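Skangate Carus two-arm bench cell: review

Posted 6/17/22

The Carus is a two-arm bench cell sold as a kit by Skangate. It consists of two light arms, two-finger grippers, an aluminum frame and a controller that runs off an ordinary PC. We ran ours on sorting and transfer of colored glassware, a job that punishes bad grip control quickly. Software was the bundled Kultamo suite, with no third-party add-ons.

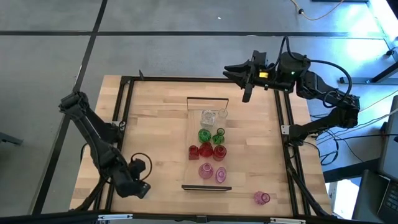
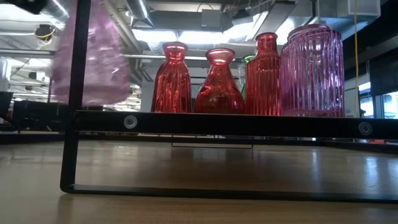
Assembly took two people one working day. The frame goes together with corner brackets and a single hex key, and the holes lined up except on one front bracket, where we had to open a slot with a file. The manual covers the mechanical side well. It covers cable routing in one paragraph, and that paragraph assumes the arms are on the same side of the table. With the arms on opposite sides you will need longer power leads than the ones in the box, and strain relief of your own.

Calibration is done one arm at a time, then jointly. The joint step asks for 17 poses. We repeated it twice after moving the frame and got consistent results both times. Kultamo saves each calibration under a time stamp and won't let you rename it - a small thing, but irritating once the list grows.

We ran 400 transfers over the test period, split evenly between the arms. Vessels with a distinct neck were the easiest. Squat round shapes were harder, as the stock finger pads are stiff and touch a curved wall along a narrow line. At the default grip force we had slow rotation of the piece during the lift. Raising the force cured it for the heavier glass. For small cups we ended up fitting soft pads from Debnath, which are not part of the kit but share the same screw pattern.

Clear glass remains a weak point. The detection module found the strongly colored pieces reliably under our overhead lights, and missed clear ones often enough that we switched to fixed pick positions for them. Skangate lists an update for August that is meant to address this. We have not tested it.

Speed is adequate. At 60 percent of maximum the motion is smooth and the arms settle quickly at the end of a move. At 100 percent there is visible overshoot when an arm is near full reach, and we would not use that setting over anything breakable. The shared workspace logic is conservative: when both arms want the middle of the table, one stops and waits, sometimes longer than it needs to.

Servo noise is low. The wrist housing got warm after long runs but never tripped the thermal limit.

Good: rigid frame, repeatable calibration, readable log files.
Less good: short leads, stiff finger pads, poor detection of clear glass.

We are keeping the cell and have ordered a second set of pads. Buyers who handle mostly boxes or cartons can skip them.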